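Afonso Guerreiro
Thread on hard water and kettles, as I keep getting the same three questions after the last one. Figures are from my own kitchen in Vidville unless I say otherwise.

1/ Limescale is mostly calcium carbonate. The calcium is dissolved in the water as bicarbonate, and heating drives off carbon dioxide, so the carbonate comes out as a solid. It settles on the hottest surface first. In a kettle that is the base plate.

2/ A jug filter swaps calcium for other ions until the resin is used up. After that you are pouring tap water through a plastic box. The change light on most jugs is a timer. It has no idea what is in the water.

3/ Boiling volume matters more than number of boils. My kettle holds 1.7 litres and I was filling it for one mug. I now measure with the mug. Scale on the base after a month is visibly thinner.

4/ Descaling: citric acid, 30 g to a litre of warm water. Warm, not boiling. In a hot, strong solution you can get calcium citrate, which is less soluble and leaves a white film that people then blame on the acid.

5/ Leave it 60 minutes. Pour away, rinse twice, boil one full kettle and throw that out too.

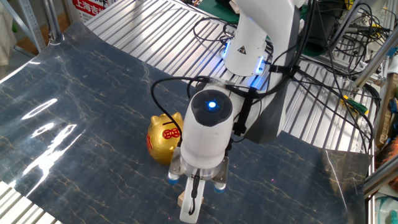

6/ Vinegar works but is slower and the smell hangs about in the lid seal. Declan Nepia swears by it. He also drinks his tea black with lemon, so I don't count him as a neutral party.

7/ Do not mix any acid with bleach. This includes descaler in a sink where you have just used bleach. Chlorine gas, small room, bad idea.

8/ Scum on the tea is a separate matter. It forms from calcium plus compounds in the tea, with oxygen at the surface. Clean kettle, hard water: still scum. Softer water or a squeeze of lemon gets rid of it.

9/ Celeste Arruda asked about magnets clamped to the pipe. I ran one for a winter, took it off in December, and saw no change either way. One house, no control, so weigh that as you like.

10/ Test strips are fine for a rough reading. Dip, shake, read at the time printed on the tube – later than that and the colour keeps drifting.

11/ Coffee machines next. Different problem, smaller pipes.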